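Section 4. Setting up and loading the Haugen shallow bin

Read Section 3 first if the bin has just come out of its crate. If you already threw the crate away, read it anyway and feel bad.

What you need
Haugen shallow bin, gray sheet metal
Foot pads (in the small bag taped to the underside, which everyone finds in January)
Drevton block set
Soft brush, dry cloth, mild soap
A spirit level, or a marble and some patience

Placing the bin

1. Clear the bench down to the bare top. A bin parked on a screwdriver will rock, and you will blame the bin.

2. Turn the bin over and press a foot pad onto each corner. Hold each one for a slow count.

CAUTION: The rim is folded but not friendly. Wear gloves for steps 2 and 3. The Mostenau workshop keeps a box of bandages beside the bench and reorders them more often than it reorders gloves.

3. Turn the bin right side up and set it at least 2 inches from the bench edge. Carry it by the short sides. The sloped walls look like handles and are nothing of the kind.

4. Check for level in both directions. Shim under the pads, never under the bare metal.

Loading the blocks

5. Wipe each block before it goes in. Whatever is on the block today will be on the floor of the bin tomorrow.

6. Lay the blocks flat on the floor of the bin by hand. Do not tip them in from the carton. The bin will survive this. Your neighbors at the next bench may hold a grudge.

7. Spread the blocks so that none leans on a wall. They don't need to be parallel. If you find yourself lining them up with a ruler, take a break and come back to step 8.

8. Write the block set number on the Cisteck card and hang the card on the outside of the bench. Cards placed in the bin are counted as blocks by at least one person per shift.

NOTE: A full Drevton set is 48 blocks. It does not all go in at once. The shallow bin is for small batches, and anything stacked above the walls belongs in the deep bin (Section 5).

Cleaning

9. Take out the blocks and brush loose dust from the walls down to the floor, in that order. The other order is popular and has to be done twice.

10. Wash with mild soap, then dry right away. Do not use steel wool. The finish is thin, and replacement bins are part 129, on back order.

11. Record the cleaning on the bench sheet. "Looks fine" is not an entry.

Revised October 4, 2023, R. Eide
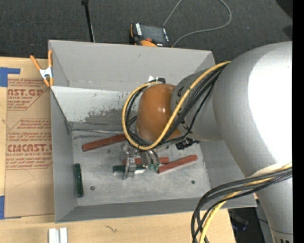

Floor dust is normal in daily use and does not call for a wash. A few pale scuffs and specks can wait for the brush, and reddish-brown blocks lying at odd angles are perfectly acceptable under step 7. A dark gray smear like the one on the inside of the upper wall, running down onto the floor below it, gets the full treatment in steps 9 through 11. If the mark is still there after a second wash, note it on the bench sheet and tell Ragnvald Eide, who already has opinions about it.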